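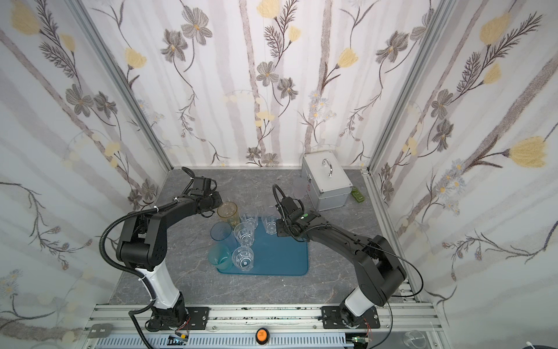

## 第三讲 杯具的归拢与托盘摆放

适用课程:餐饮服务基础(实操部分)
授课:Andri Lehner
课前阅读:讲义第二讲“杯具的材质与清洗”

### 3.1 基本术语

- **归拢**:把台面上分散的杯具集中到托盘或指定区域,不涉及清洗。
- **落位**:杯底完全接触托盘底面,且不压边沿。
- **压边**:杯底一部分搭在托盘边沿上,杯身倾斜。端起前必须纠正。
- **偏载**:杯具集中于托盘一侧,重心偏离托盘中线。

图中的杯子聚在蓝色半透明托盘的左半部及其旁边,右半部空着。若以此状态端盘,即属偏载。归拢中途出现偏载属正常情况,端盘前须重新分布。

### 3.2 按杯形分组

杯具先按高度分组,再按杯壁形式分组。

| 组别 | 特征 | 图中对应 | 落位建议 |
|---|---|---|---|
| A | 高杯 | 琥珀色高杯 | 托盘中线附近 |
| B | 刻面杯,下半部菱形纹 | 透明刻面杯 | A组两侧 |
| C | 有色或磨砂杯 | 淡蓝色杯、青绿色磨砂杯 | 外圈 |

说明:

1. 高杯重心高,端盘转向时最先晃动,不宜放在四角。
2. 刻面杯的棱线相互碰撞容易产生细小缺口,相邻两杯应留间隙,杯壁不得相抵。
3. 半透明或磨砂的杯子在浅色台面上对比度低,容易漏收。图中后方靠近银色铝箱处另有一只磨砂半透明杯,部分被遮挡。清点时应从两个方向各看一遍台面。

### 3.3 操作顺序

1. 确认托盘放平,四角均接触台面。
2. 先放高杯,位置取托盘中线。
3. 放刻面杯,左右交替落位。
4. 放其余杯具,由内向外。
5. 检查压边与杯间距。
6. 复查箱体、器具背后的台面。

取杯时握持杯身下半部。手指不得伸入杯口,也不得一次夹取两只杯子。圆角托盘的四角有效面积小于直角托盘,杯底直径较大者不放角部。

### 3.4 重心估算

设各杯质量为 m,杯底中心到托盘中线的距离为 x(右侧为正),则偏移量为

`X = Σ(m·x) / Σm`

托盘自重按中线计,质量计入分母。X 的绝对值大于 30 mm 时,须调整后再端。空杯可近似按等质量处理;杯中有液体时应按实际质量代入。

### 3.5 作业

- 画出图中杯具的俯视位置草图,标注 A、B、C 组别。
- 按 3.3 的顺序给出一种重新分布方案,并用箭头表示每只杯子的移动方向。
- 用 3.4 的公式比较调整前后的 X,距离可自行设定,须写明单位。

作业交 Anastasia Drakos,草图用铅笔,单面书写。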